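We use cookies to remember your preferences and to see which columns get read. Accept all | Manage settings

Tape a Grid on Your Table and Leave It There

Monday, January 27, 2025

By Macarena Ortuño

I have opinions about blue painter's tape. My sister thinks this is a sad thing to have opinions about, but she also owns a dining table with nothing on it, ever, so I don't take her too seriously.

My position is that any big flat surface where people do stuff - sorting, packing, gluing, laying out a puzzle - gets better the minute you put a grid on it. I came to this in September, when I was packing up my aunt's house in Premport and lost the same set of drawer pulls three times on one table. Three times! It was a big table, sure, but I was standing right at it. So I went and got a roll of tape and ran a few lines one way and a few lines the other way, and after that I could holler "second square from the wall" to whoever was helping and they'd put a hand right on it.
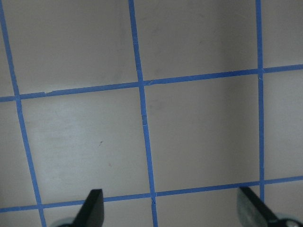
Blue tape on pale gray, overlaps and all.

People get fussy about making it straight. Please don't. I know a guy who snapped chalk lines first and measured every square, and he was so worn out by the end that he went home without packing a thing. Press the tape down, let it cross where it crosses, and if you get a crease or a little step where one piece laps over another, run your thumb over it and move on. You're going to cover it with junk anyway.

The other complaint I hear is that tape looks ugly. Well, yes, a little. So does a pile. I'd much sooner look at blue lines for a month than walk past a heap of somebody's belongings every morning feeling guilty about it.

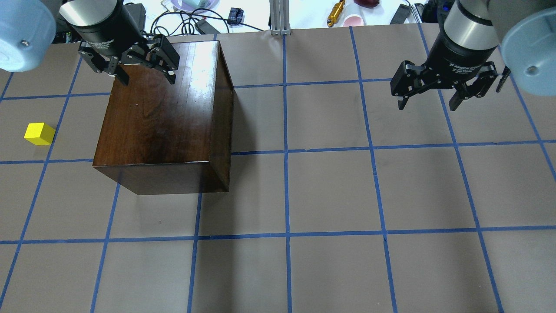 Big things and small things need to share a table, and that's where I really dig in my heels. Most organizing advice has you do all the large items and then all the small ones, on separate days, with separate bins, and I've never met a real household that works like that. You pull out one closet and get both at once. With lines down, a tall brown wooden box can stand left of the middle and a little yellow cube can sit way over near the edge, right up against a strip of tape, and the cube doesn't vanish just because the box is so much bigger. Take the lines away and I promise you that cube is in somebody's pocket or under the couch by dinner.

I'll admit a grid won't make decisions for you. My aunt had 29 candlesticks, and knowing exactly which squares they were in did not help me figure out who wanted them. (I have four now. Don't ask.) It also eats tape, and the cheap kind curls up at the ends if you lean on it all day. But you can lift a strip and lay a new one in the time it takes the coffee to drip, so I can't get too worked up.

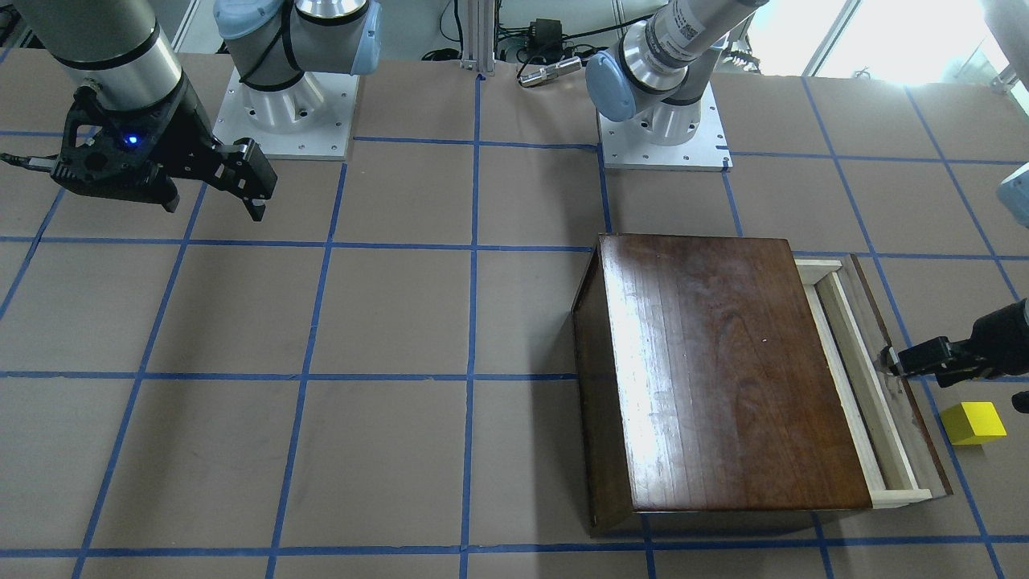 Gunārs Lukoševičius wrote in after my last column to say that I'm making life too hard, and that he just uses one old bedsheet per room and gathers up the corners when he's tired. He says he has moved twice this way and only ever broke a lamp. I've thought about this more than I'd like to, and I can see the charm of it. But a bedsheet is a pile with a border! You still have to dig.

Try one table. Leave the lines down for a week and see if you don't start putting the scissors back in the same square.

More from Home & Opinion
- In Defense of the Junk Drawer
- What I Kept From 181 Cookbooks
- Why I Quit Labeling the Spice Jars
- Readers Write: The Box We Never Unpacked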